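## 4. Recording the sweeping task 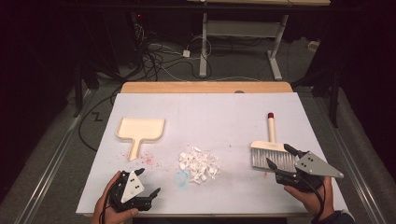 *Fig. 4 – Dustpan, paper scraps and brush on the white board, with a gripper in each hand.*

This section is for club members who record with the hand-held grippers for the first time. Please read section 3 (cables and power) before you start. The task is short, but the start position must be done with care, or Zollent will not accept the recording.

### 4.1 Prepare the table

1. Put the white board on the table and press the corners down. It must not move when you push on it.
2. Lay the dustpan flat on the left side. The handle points to you.
3. Tear one sheet of used paper into small pieces, crumple them a little and make one loose pile in the middle.
4. Lay the brush on the right side with the bristles near to you and the handle pointing away.

**Note:** Old marks on the board are allowed. Do not clean it with alcohol between two recordings.

### 4.2 Record

1. Take one gripper in each hand and let the cables hang free along your wrists.
2. Open and close both grippers 2 times. The values in the Zollent window should follow without delay.
3. Press the foot switch and wait for the tone.
4. Close the right gripper on the brush and the left gripper on the dustpan handle.
5. Sweep the paper into the dustpan with slow, short moves. One recording must not be longer than 20 seconds.
6. Put both tools back and press the foot switch again.

**Caution:** Do not pull on a cable when it is too short. Stop the recording first, then move the chair or the cable.

**Caution:** Keep sleeves away from the finger joints.

### 4.3 After the session

Each pair makes 9 good recordings. If a piece of paper falls on the floor, mark the recording as "failed" but do not delete it – team Narka also uses the failed ones for training. Save everything in the folder "Sorunow", with your initials in the name. If the foot switch gives no tone, ask Araceli Valdovinos for the spare one.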